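# Chapter 3: Does Sorting Save Time?

Most books on household order open with a promise. Put everything in its own container, they say, and you'll get the hours back. I have been teaching this material with Friederike Wegener long enough to distrust that promise, and this chapter asks you to distrust it too, at least until you have done the arithmetic.

Take rubber bands. They are cheap, they arrive in the house around broccoli and mail, and they end up in a drawer. The usual advice is to separate them by color or by size. Suppose a sort takes you 17 minutes. Suppose a sorted drawer saves you 2 seconds each time you need a band. You would have to reach for one 510 times before you broke even, and by then the drawer would be mixed again. Color makes the case weaker still – when did you last need a band that had to be teal?

Hagos Gebremichael, who read an early draft, objected that the time saved isn't the point and that people sort because a tangle annoys them. Fair enough. But then we should say so, and stop selling trays on the strength of minutes. Annoyance is a real cost. It is also hard to measure, and you should be wary of any author who puts a number on it.

A single open bin is the middle course. It keeps loose things off the table and asks for no decisions. Its weakness is the tangle: bands hook into one another, and pulling out one may bring up three. Whether that matters depends on how often you go looking, and few of us have ever kept track.

Before reading on, write down your own guess for each of these:

- how long it would take you to clear a tabletop of scattered bands into one bin
- how long to do the same with the colors kept apart
- how many times in February you needed a rubber band at all

Keep the guesses. Section 3.2 will ask you to test them, and in our classes the third one has been the worst of the lot.
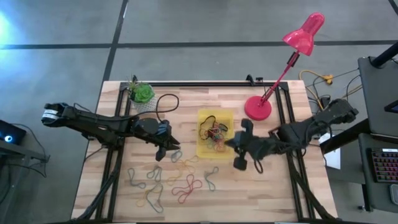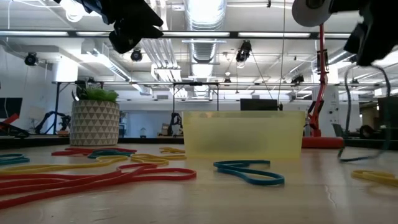
**Figure 3.1** Elastic bands and a translucent yellow bin: a tangled pile inside it (first picture) and bands spread over the tabletop (second picture).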